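Home | Fixtures | Teams | Hall Hire | Safety | Contact

Pre-Game Hall Inspection: Sandness Basketball, Claltinville Sports Hall

6 min read

Inspected by: Ayantu Berhe
Second check: Noémie Hervieu
Date: Apr 28, 2019
Games covered: both playoff legs played at home

Marks used: OK = fine as found. FIX = must be put right before the doors open. WATCH = fit for use, look again next time.

Comments are under each item. Where an item was also marked in March, the old mark is given so you can see what has changed.

1. Playing floor

1.1 Surface clean and dry, full length and both baselines -- OK
Dry mopped twice. The away baseline had grit near the fire door, most likely carried in on shoes. Put the second mat back down at that door.

1.2 Boards level, no raised edges or splinters -- WATCH (March: OK)
One board near the scorer's side three-point line moves slightly underfoot. It doesn't stand up above its neighbors and a ball bounces true on it. Marked with chalk on the sideline so it can be found again. Jemal Flooring has been asked to look at it.

1.3 Tape and old markings -- FIX
Leftover badminton tape at the corner of the home key is curling. Pull it up and clean off the glue. Don't put new tape over it.

1.4 Clear space outside the lines -- FIX
Both sidelines are good. Behind the away baseline the folded gymnastics mats come too close. They need to go into the store, all of them, before warm-up. We had the same comment in March and the mats had gone back by the following week.

1.5 Floor grip -- OK
Tried in court shoes at both ends and in the center circle. No slick areas. The floor cleaner in the store is the right one, but the bottle has lost its label, so write the name and the mixing amount on it in marker.

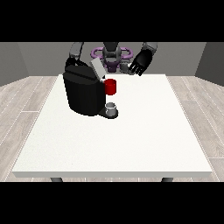 Can a game start if one item on this list is still marked FIX?

The referee makes the final call, but as a club we don't ask for a start until every FIX in sections 1, 2 and 4 has been cleared and initialed. A FIX in one of the other sections can be dealt with during warm-up if the duty person agrees and stays with it until it is done.

2. Baskets and backboards

2.1 Rim height, both ends -- OK
Measured with the pole at front and back of each rim. Both are at 10 feet and level.

2.2 Rim bolts -- FIX
Home end tight. At the away end the lower left bolt turned by hand. Tighten, then check again after the first warm-up. If it has moved a second time, replace the washer as well.

2.3 Breakaway action -- OK
Both rims drop and return. The away rim is slower coming back than the home one but it does come all the way up.

2.4 Nets -- WATCH
Home net is new. The away net has two broken loops on the back side. It will last through these games. There is a spare in the equipment cupboard, top shelf, behind the bibs.

2.5 Backboard glass and padding -- OK (March: FIX)
Padding along the bottom edge of the home board has been re-glued and holds when pulled. No chips in the glass at either end.

2.6 Wall padding behind each basket -- OK
All panels hooked on properly. The third panel from the left at the home end sits a little low, same as always. It still covers the post.

2.7 Winch and safety strap -- OK
Strap tags are in date. Handle removed and hung in the office. Please don't leave the handle in the winch between sessions. Two junior teams use the hall before us.

3. Scorer's table and benches

3.1 Table stable, edges covered -- OK
Foam strip on the court side is complete. The table doesn't rock.

3.2 Cables -- FIX
The scoreboard cable crosses the route from the home bench to the table. Run it behind the benches and use the rubber cover where it passes the gap. The cover is in the blue bin with the cones.

3.3 Game clock and shot clock -- OK
Run from 10 minutes to zero with the horn on. Both shot clocks agree with the console. The horn is loud enough at the far end with the fans running.

3.4 Possession arrow -- WATCH
The light flickers on the left side. A hand-turned arrow is in the drawer and should be on the table from the start.

3.5 Team benches -- OK
Each bench has 13 seats, all with rubber feet. One chair on the away side had a split back and has been taken out and swapped. The split one is in the corridor with a note on it. It should not come back in.

3.6 Water and spills -- OK
Two towels at each bench, one mop at each baseline. Remind both teams that bottles go under the chairs with the lids on. Last time a bottle rolled onto the court in the second quarter and play was stopped to dry the floor.
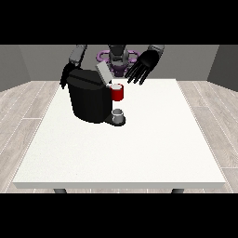

4. Exits, seating and crowd

4.1 Fire doors open freely -- FIX
Main door and east door fine. The door by the away baseline sticks at the top and needs a hard push. Clarkham Doors did the last repair and the number is on the office wall. If they can't come in time, that block of seating stays shut.

4.2 Exit signs lit -- OK
All lit, including the one over the stairs that was out in March.

4.3 Bleachers locked in place -- OK
Pulled out fully and locked at every point. Walked each row. Listen for the click on the last section, since it can look locked when it isn't.

4.4 Hand rails -- WATCH
The rail on the upper left stair has some play in it. Screws tightened today. Look at it again after the first game, when it has had a full crowd leaning on it.

4.5 Spectator limit -- OK
The limit for the hall in this layout is 263. That number includes the standing area by the door and any children on laps. The ticket desk has been given it in writing. When the clicker reaches the limit, the desk closes, even if people have friends already inside.

4.6 Aisles -- OK
Clear. Bags and drums must go under seats. The Sandness supporters' drum has a place at the end of row one, and it needs to stay out of the aisle.

4.7 Gap between front row and sideline -- OK
Measured at 8 feet on the narrow side. No chairs are to be added in front of row one for any reason.

5. First aid

5.1 Kit stocked and in date -- FIX
Ice packs are down to the last two. Eye wash is past its date. Everything else is there. Buy more ice packs than we think we need -- playoff games tend to be rougher and both teams draw from the same box.

5.2 Defibrillator -- OK
Green light showing, pads in date, cabinet unlocked. The duty person at each game should be able to say where it is without looking it up. It is in the lobby, left of the ticket desk.

5.3 Stretcher and route -- OK
Route from court to the main door walked with the stretcher open. It fits through without turning. Keep the vending side of the lobby clear.

5.4 Named first aider on site -- OK
Ayantu for the first leg, Noémie for the second. Both certificates are in the folder.
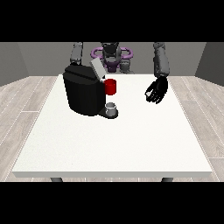
If either of them can't be there, call the other one first and then the hall office. A coach can't fill in. The first aider has to be free to leave the bench area at any moment, and a coach in a close game isn't.

6. Changing rooms

6.1 Floors and drains -- WATCH
The away shower drain is slow. No standing water after five minutes, but it was close. Lift the grate and clean it out.

6.2 Hot water -- OK
Checked in both rooms and in the officials' room. Not too hot at the tap.

6.3 Locks -- OK
Both team rooms and the officials' room lock and can be opened from inside without a key.

6.4 Hooks and benches -- OK (March: FIX)
The broken hook in the home room has been removed and the hole filled.

7. Lighting

7.1 Court lights -- OK
All on and steady after warming up. Switch them on well before the teams arrive as they take a while to reach full brightness.

7.2 Emergency lights -- OK
Test button pressed on each unit. All came on.

7.3 Glare -- WATCH
Late afternoon sun comes through the west windows and hits the home free-throw line. The lower blinds work. The upper one is stuck halfway. Noémie thinks the cord has jumped its wheel and will bring the long ladder.

Items to clear before the first leg

1.3 tape
1.4 mats
2.2 rim bolt
3.2 cable cover
4.1 away baseline door
5.1 ice packs and eye wash

Added by Noémie Hervieu, second check:

I agree with the marks above apart from 2.4. I would change the away net now while we have the ladder out for the blind. It takes a few minutes and saves doing it at halftime. I also looked at the board in 1.2 and could feel it move only when I put my full weight on the end nearest the table. Leave it at WATCH, but if Jemal haven't been by the second leg, somebody should ring them again.

Initial each cleared item in the right-hand column and leave the sheet on the clipboard in the hall office. Copies of the March sheet are in the same place.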